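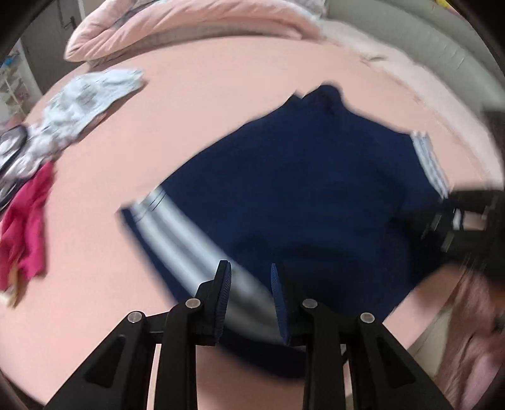 The display drops from 30 minutes to 2 and then the drum stops, and the cuffs are still damp when I take the load out, one user reports. Early shutoff of this type is in most cases a sensing problem. The procedures in this section apply to the Colia dryer with firmware 277 or later. For earlier firmware, update the unit first (see Section 3, Connecting to the Nestance App).

5.1 How the dryer measures moisture

Two metal strips are mounted inside the drum, below the door opening. Damp fabric that touches both strips closes a low-voltage circuit. The control board counts these contacts and adjusts the remaining time. The time shown at the start of a cycle is an estimate and can change several times before the cycle ends.

Residue from fabric softener forms a film on the strips. The board then registers fewer contacts and treats the load as dry. A very small load has a similar effect.

5.2 Cleaning the sensor strips

CAUTION: Turn the dryer off and unplug it before reaching into the drum. After a high-heat cycle, wait 20 minutes for the drum to cool.

1. Open the door fully and remove the lint screen.
2. Dampen a soft cloth with white vinegar. Do not pour or spray liquid into the drum.
3. Wipe both strips along their full length until the cloth comes away clean.
4. Wipe again with a cloth dampened with plain water.
5. Dry the strips with a clean towel.
6. Replace the lint screen. It seats with a click.
7. Plug in the dryer and run Timed Dry for five minutes with the drum empty.

Note: Do not use steel wool, scouring powder or sandpaper. Scratched strips hold residue and must be replaced as a pair. Replacement strips are supplied by Pavliuk and are sold with two mounting screws.

5.3 Preparing the load

Spin speed has more effect on drying time than any dryer setting. Set the washer to 800 rpm or higher for cotton and cotton blends. Wool and items marked Do Not Tumble Dry must not be placed in the dryer at any spin speed.

1. Check the care label of each item.
2. Close zippers and hooks. Empty all pockets.
3. Shake out each item before loading. Sleeves and pant legs that stay twisted dry last.
4. Sort by weight of fabric. Heavy knits and thin shirts reach the target dryness at different times.
5. Load the drum no more than two-thirds full.

Dark fabrics show lint more than light ones. Turn them inside out and dry them apart from towels and fleece. 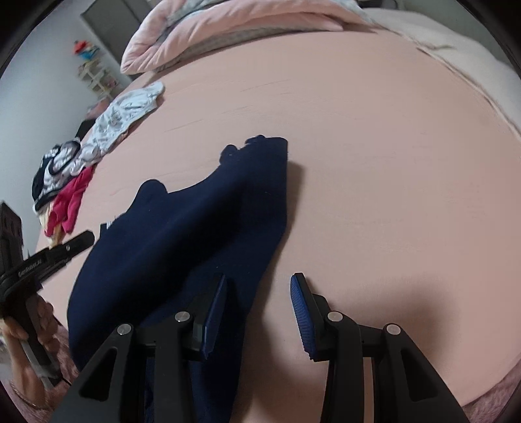

If lint remains on dark items after a normal cycle, clean the lint screen and run Air Fluff for 20 minutes with only those items in the drum. Air Fluff uses no heat and does not use the moisture sensor.

5.4 Setting the dryness level

The factory setting is Level 3.

1. Press and hold Dryness for three seconds. The current level flashes.
2. Turn the dial to select a level from 1 (damp) to 5 (extra dry).
3. Press Start to store the level. The dryer beeps twice.

Change the setting by one level at a time, and run one full load before changing it again. The stored level is kept after a power failure – the selected cycle is not.

Note: Level 5 adds time to every automatic cycle and increases wear on elastic. Units installed in the Wanddale stacking frame have the same controls, but the Dryness button is located to the left of the dial.

5.5 If the dryer still stops early

Clean the strips a second time and repeat the test with a medium cotton load. If the result is unchanged, check the wiring as described in Section 8.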